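4.2 Committee referral and amendment

The second stage of the study looks at what happens to a bill between first reading and the floor vote. We coded 300 bills from the Susia assembly over 10 sessions, using the committee journals and the printed amendment sheets. Bills that only corrected wording in existing law were left out.

Most bills in the sample went to a single committee. Double referral was rare before the rules change in the third session and common after it, mainly for bills that touched both courts and public spending. The Kotau assembly made a similar change but kept a deadline for the second committee. Susia did not, and bills on prison oversight waited longest there.

We followed Greller in treating an amendment as substantive when it changes who is covered, what is required or when the law takes effect. Two coders read each sheet separately. They disagreed on 19 bills, nearly all of them cases where a start date had been moved and a funding clause dropped in the same amendment. These were settled by discussion and are marked in the coding file.

Sponsors accepted committee amendments more often when the hearing record showed testimony from a state agency. The pattern holds for justice and health bills but is weak for taxation, where agencies testify on almost everything. Marinho reports the opposite for a smaller chamber – there, agency testimony went along with more contested amendments – and the difference may lie in how hearings are scheduled. In Susia the agency usually speaks first, before the sponsor has answered any questions.

Emergency clauses need separate treatment. Only 7 bills in the sample carried one at introduction, too few for a model of their own, so we include the clause as a control. Removing these bills does not change the direction of any result in this section. The size of the agency effect drops slightly for health bills and is otherwise stable.

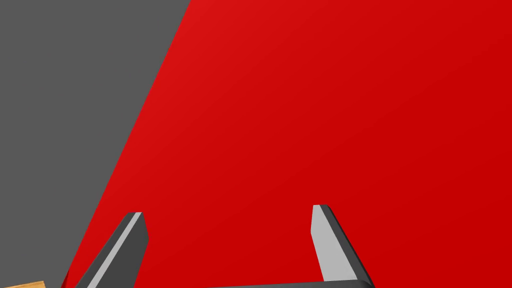

Figure 3. Computer rendering: red surface with a straight diagonal edge against a gray background.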